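Who Will Pour the Drinks?

My mother-in-law has a small guesthouse in Asau with 15 beds, and every evening she pours drinks for the guests who sit on the porch. Last January she asked me if a machine could do this for her. I write about kitchen equipment, so she expected an answer. I said "not yet", and she was disappointed.

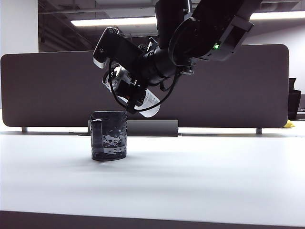
Pouring is a harder chore than it looks from outside. A person feels the weight of the bottle change and turns the wrist a little more. A robot arm can hold a white bottle at a steep angle over a dark glass cup, and the position looks right to me, but position is the easy half. The other half is to know when to stop.

Then there are the cans. The tab lies flat, and to lift it you need a fingernail, or something as thin as one.

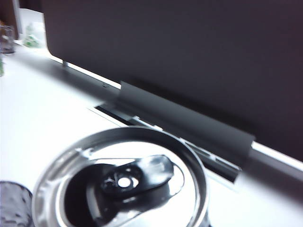

Companies like Soltska say that a home machine will come soon. I would like to believe them. But I have seen how Hencombe, a laundry supplier, worked two years to automate the folding of towels, and at the end a person still stood beside the machine to correct the corners. It folded 992 towels of 1000 without help, and the other eight kept that person in the job.

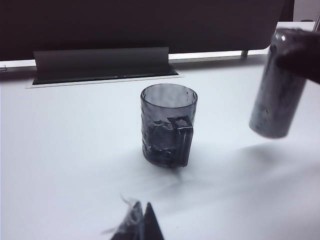 Vol. 15, No. 200

So my answer is still "not yet" - but I say it with less certainty than in January. For a shop floor, where the same cup comes to the same place all day, I would buy such an arm. For a porch in Asau, with guests who move their glasses while they talk, I would wait.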